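Oatmeal sandwich bread, the version I've settled on. I've made it most weeks since October and people keep asking for it in pieces, so I'm putting the whole thing in one thread.

It makes one loaf in a standard loaf pan. Soft, slightly sweet, slices without crumbling. I get 16 slices out of it if I use the long knife and go slowly.

The oats first. Put 93 grams of old-fashioned rolled oats in the bowl you plan to mix in and pour one cup of boiling water over them. Stir in two tablespoons of butter and two tablespoons of honey. Leave it alone until it's barely warm.

Barely warm means you can hold a finger in it and not think about it. I rushed this step last winter and the loaf hardly rose. I can't prove it was the heat, but I wait now.

Quick oats work. They disappear into the dough more and the bread comes out a bit gummier. Steel-cut don't work here. I tried, and I was picking hard bits out of my teeth at lunch. 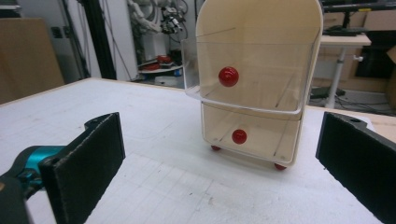 Can you soak the oats the night before?
You can, as long as they go in the fridge and come back to room temperature before the yeast is added. The dough will be a little stickier, so hold back a splash of the milk.

Next, the flour. 361 grams of bread flour. That number looks fussy. It's what I ended up with after adding spoonfuls to a softer dough and weighing what was left in the bag. I wrote it on the inside of the cupboard door and haven't changed it.

I use the Trastano bread flour because the store in Skiltanbridge carries it in the big bag. All-purpose makes a decent loaf too, a bit flatter and a bit more tender. If that's what you have, use it.

Add the flour to the oats along with two teaspoons of instant yeast, a teaspoon and a half of fine salt and half a cup of milk. Hold back a tablespoon or so of the milk until you see how the dough looks. Oats vary, and so does how much steam gets away while they soak.

Mix until there's no dry flour, then cover the bowl and go do something else for twenty minutes. The dough will look like a mistake before the rest and like dough after it.

Knead by hand for ten minutes or in a mixer on low for six. It stays tacky. It should come off your hands when you rub them together, and it should leave a little on the bowl. Please don't keep flouring the counter until it stops sticking. I did that for a year and made very good doorstops.

First rise: covered, somewhere out of a draft, until doubled. In my kitchen that's an hour and a half in cool weather and under an hour in summer. Go by the dough. A straight-sided container makes it much easier to judge than a bowl does.

Several people asked what pan. Mine is a plain Phelan one, light-colored metal, bought secondhand at Rundthorpe market. The glass pan I had before gave me a darker bottom and a pale middle. If glass is what you own, drop the oven 25 degrees and give it a few extra minutes.

Grease the pan with butter, corners included. Cooking spray is fine. Oil alone lets this dough stick because of the honey.

Shaping. Turn the dough out, pat it to a rectangle as wide as your pan is long, fold the top third down and press, then roll it toward you, pressing the seam with the heel of your hand each turn. Pinch the last seam shut and put it in the pan seam down.

Tight is better than pretty. A loose roll gives you a tunnel under the top crust, and that's where all the mayonnaise goes.

If you want oats on top, brush the loaf with milk and scatter a small handful over. Press them lightly. Half of them will still end up in the toaster.
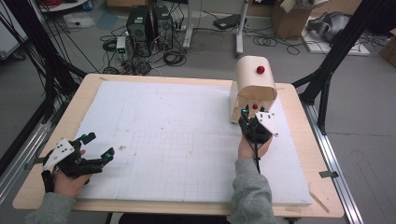

The second rise is where most of my early loaves went wrong. I let them go too long, the top spread over the sides of the pan, and then it sank in the oven. Stop when the dough is an inch above the rim in the middle. What you want is a smooth, rounded top from one long side of the pan to the other, the same sort of curve as the roof on that cream arched box with the red knob. If it has gone flat across the top, bake it right away and expect a shorter loaf.

The poke test helps. Press a floured finger into the side of the dough. If the dent fills back slowly and not all the way, it's ready. If it springs right back, give it ten more minutes. If it stays exactly as you left it, get it in the oven now.

Bake at 375 on the middle rack for forty minutes. Look at it at twenty-five. The honey browns fast, and I nearly always lay a piece of foil over the top at that point. Don't tuck it in, just rest it there.

Done is 195 in the middle if you have a thermometer. Without one, tip it out and knock on the bottom. It should sound hollow. If it's a dull thud, put it back in the oven without the pan, straight on the rack, for five minutes.

Out of the pan right away and onto a rack. If it sits in the pan, the sides go damp and the whole loaf buckles when you slice it.

Brush the top with butter while it's hot if you like a soft crust. I do this when it's for sandwiches and skip it when it's for soup.

Now wait. Two hours at least. I know. The oats hold a lot of water, and the middle is still setting as it cools. Cut hot, it drags on the knife and looks raw even when it isn't.

Keeping: three days in a bag on the counter, cut side down. It molds sooner than plain white bread. I slice the second half of the loaf on day two and freeze it with a bit of parchment between slices so I can pull out one at a time.

Swaps I've tried. Maple syrup for honey: good, a little less brown. Oat milk for milk: no difference I could taste. Oil for butter: fine, less flavor. Whole wheat for a third of the flour: good, but add a tablespoon of water and expect it to be denser.

Swap I won't repeat: mashed banana instead of honey. It was not bread and it was not banana bread.

Someone asked if it doubles. It does, and I do it when I'm baking for the freezer. Two pans side by side with a gap between them, turned around once halfway through.

Rolls from the same dough are next. I've made them twice and the bottoms were too dark both times, so that thread will have to wait until I've sorted out the rack position.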